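A Morning at Lustness: Paraschiva Nistor on Open Days, Patience and Teaching a Robot in a Room That Isn't There

The open day had been going for less than an hour when I found Paraschiva Nistor, and she was already on her second coffee and her third group of schoolchildren. It was a warm morning in June, the doors of the old Paucar building were propped wide, and people were wandering in off the street with strollers and grocery bags to see what goes on inside. She waved me over to a stool beside one of the big screens and told me to mind the cables.

Nistor runs the simulation side of Lustness, a small project that teaches robot arms to handle household things and hand tools, and she has been with it since the team was just 4 people sharing a kitchen table in Irnau. "We had one laptop that could run the simulator, and it got so hot we kept a bag of frozen peas next to it," she said, laughing. "I loved it, I really did. I would not go back."

The screens were what people had come for. Each one showed the simulated room through the robot's own camera, down at the wrist, and visitors could take turns at the controls and steer the arm themselves. A boy of nine or so had just sat down when I arrived, with his grandmother leaning over his shoulder giving directions, most of them wrong.

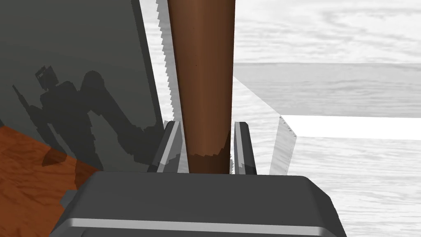

The view from the wrist, with the wooden handle between the open fingers and the robot's own shadow on the dark panel.

"Children are wonderful at this," Nistor told me. "They don't worry about looking silly. An adult comes up and wants to know the right way to do it before they touch anything, and a child just goes." She is fond of the shadow, she added. One of her colleagues, Trefor Pumphrey, fussed over the lighting for weeks last winter, and she teased him about it until she saw how much it helped people understand where the robot was standing. "You look at the handle, you look at the fingers, and then you notice this fellow with his long arm stretched out, and you think, oh, that's me! I'm him!"

I asked why they bother with a made-up room at all, when there are perfectly good robots one could buy. She took the question kindly, though I suspect she had heard it a few times that morning. A simulated room can be put back the way it was with one key, she explained, and you can drop a tool in it all day long without hurting the floor or anybody's toes. The team keeps a library of 383 objects, and each gets tried in all sorts of positions. By the time the doors opened, they had saved 3313 practice runs, some good and a great many terrible. "Keep the terrible ones," she said, tapping the desk. "I say this to every student we have. You learn so much from a bad grasp if you're willing to sit and watch it again."

Mahsa Shahbazi came by at that point with a plate of pastries and a question about the sign-in sheet, and we lost a few minutes to both. Shahbazi joined last year from Luvison, where she worked on conveyor lines, and she told me she still finds it funny to spend her days thinking about handles. "At my old job everything came to you at the same angle," she said. "Then I got here and the first thing they gave me was a saw."

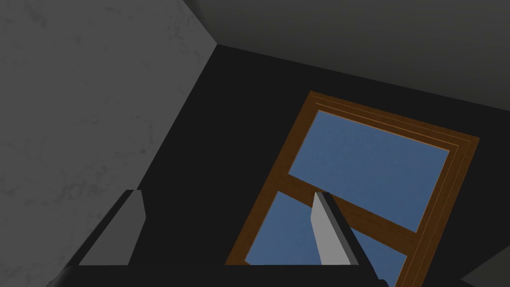

Nistor wants visitors to leave with a feel for how hard it is to know where your own hand is. She talks about this with real tenderness, as if the robot were a slightly clumsy nephew. People expect the camera to show them the job the whole time, she said, and it simply goes where the wrist goes. Tip the wrist up and you are looking at the corner of the ceiling, with a window and its plain blue sky behind the open fingers, and a first-timer will often let go of the controls right there. "They say, I broke it. And I say no, no, you're only looking up! Come back down slowly." She remembers a retired schoolteacher, Carleen Waaka, who spent a good part of last year's open day practicing just that, and who has since come back to help out at the welcome desk.

Last year's event drew 1321 people, a figure that still seems to astonish her, and she was hoping for a steadier flow this time and shorter lines for the bathroom. The next piece of work is a second set of rooms, which Nidia Castaño is building now, with more clutter and lower shelves. Nistor would like to have them ready before the students return in the fall, but she wouldn't be pinned down on it.

By then another group had gathered behind us, and a little girl in rain boots was asking, very politely, whether I was finished with the stool. I gave it up. Nistor was already adjusting the height for her and showing her which way was down.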